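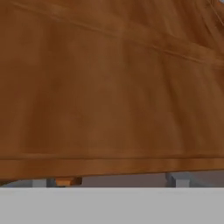

Brown wood in the simulator, with a little orange peeking out underneath

Blog > Robot Club > July 2019

I meant to write this up ages ago, but the club has eaten most of my evenings (and I'm not complaining!). There are 9 of us now, all building practice rooms on the computer before the Gridusa contest in August. Uwe Sperling has been so patient with my wood textures, which still come out smeary, bless them. I've got 22 more tries planned and a big pot of coffee.

4 comments | 380 shares

Recent posts
Our first night with Muvance
Packing for Kuusk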